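Robot Lab Practice, Handout 4
Working rules for tabletop manipulation sessions
Course notes, Kultard stations. Revised December.

Read this before your first booked slot. The short oral check in week two is taken from these pages, and Idun Kristiansen will ask you to run the start and stop sequence without the sheet in front of you.

1. Where these rules come from

Industrial robot cells are covered by ISO 10218, and work where people and robots share space is covered by ISO/TS 15066. You do not need to have read either one for this course. You do need to know the idea behind both, that a risk assessment covers a whole application: the arm, the tool on the end of it, the objects it handles, the table, and the people nearby. An arm sold as collaborative can still hurt someone if it is holding the wrong thing.

Our own assessment is in the binder at each station. It covers the objects on the approved list and nothing else. If you want to bring in something new, fill in the one-page Cededent form and wait for a signature.

2. Limits for this course

Tool speed in supervised motion: 200 mm per second maximum.
Tool speed when anyone is teaching by hand: 78 mm per second maximum.
Mass of any single object: 800 g, contents included.
Unbroken session time per operator: 30 minutes, then swap.

These are course limits and they are stricter than what the arm can do. The speed values are set in the controller profile named Dellness. Do not copy the profile and edit it. If a task seems to need more speed, the answer for now is that it takes longer.

The session limit applies to teleoperation as well as to autonomous runs. People who have been watching a gripper for an hour stop noticing small things, such as a cable that has started to drag.

3. Before power on

Walk the station once. Check that the board is fixed and does not shift when you push on it with one hand. Check the emergency stop by pressing it and confirming the fault on the controller screen, then release it. Do this at the start of every session, including when the group before you says they just did it.

Tie back long hair. Take off lanyards, scarves and loose bracelets.

Agree out loud who is the operator and who is the observer. The observer holds the stop and does nothing else. No typing, no phone, no resetting objects. Two people may swap roles, but only while the arm is stopped.

4. Setting out the objects

Use the layout card for your task. Where the card says "cluttered," place the objects by hand within the marked region and record the result with one still before the run begins. Do not tidy a cluttered layout to make the grasp easier. A run on a tidied layout is scored as a different task.

Glass is allowed only if it is on the approved list. Inspect the rim for chips before use. Set the grip force to the glass profile before the first approach, and check it again after any restart. The controller goes back to the default force on restart and gives no warning.

Round objects roll. Leave enough room that a ball nudged by the gripper will stop on the board. Cloth and soft packets should be kept clear of the finger joints until the task calls for them.

Keep tall containers away from the elbow side when you can. Most students watch the fingers and forget the rest of the arm. In last year's logs, the most common unplanned contact was between the forearm and something standing upright behind the target. 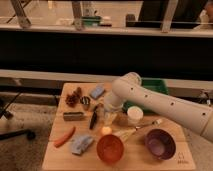 5. During the run

Say "moving" before every commanded motion and wait for the observer to say "clear." This feels silly for the first few runs. Keep doing it.

Nothing goes over the edge of the board while the arm is enabled, and that includes a pen or a sleeve. If an object falls to the floor, leave it there until the run has ended and the arm is in protective stop.

Pause the run and write it up if any of these happen:

The gripper closes on something other than the target.
The arm touches the board, a wall or a shelf.
An object is dropped from above finger height.
Either person is unsure what the arm will do next.

The last one counts the same as the others. You will not lose marks for stopping.

6. Broken glass

Press the stop. Power down at the wall, not from the screen. Use the dustpan and the thick gloves from the Granström cabinet, and check the finger pads for splinters with a flashlight before anyone touches them. The station stays closed until Anatole Lemaire or a teaching assistant has signed the log.

7. Records

Every run gets a line in the log, including failed and abandoned ones. Write the task card number, the speed profile, the force profile, both names and the outcome. "Failed" is not enough for an outcome. Write what was in the gripper, if anything, and where the target ended up.

Do not delete recordings of bad runs. They are used in the week six exercise.

8. To prepare for next time

Choose one task card and list every point in it where a person's hand could be within reach of the arm. For each point, write down which rule above covers it. If none does, write the rule you would add, in one sentence that an observer could check by looking.

Bring it on paper, both names at the top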